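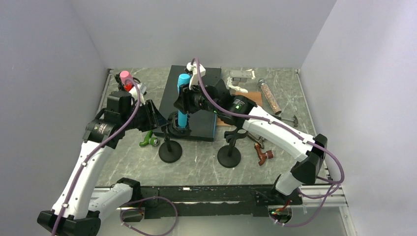

Moving my mom into a smaller place in Tredthorpe and I cannot pick a countertop to save my life! She bakes a LOT, so it has to take flour, hot trays and the odd dropped rolling pin. I keep coming back to gray with pale veins, like the top there, because plain gray looked so flat in the samples. The quote for real marble was 3,000 and the laminate was 500, both fitted. Is stone worth it for a baker, or will I be sorry?

Posted 28th November by Plimulura

Zinder wrote:
I had marble put in back in August and I love it for pastry, but wow does it mark. Lemon juice left a dull ring the very first week (my own fault, I went to answer the door). If your mom is the type to wipe up right away, go for it. If she's like me, get the laminate and buy a marble slab to roll dough on. Mine cost 76 and it lives behind the toaster. Oh, and use trivets whichever one you get, laminate hates a hot tray.

Engelbrecht wrote:
laminate. spend the rest on a decent oven

Plimulura wrote:
Ooh, the slab idea is great, thank you! Going to ask her tonight. She'll probably say she wants yellow.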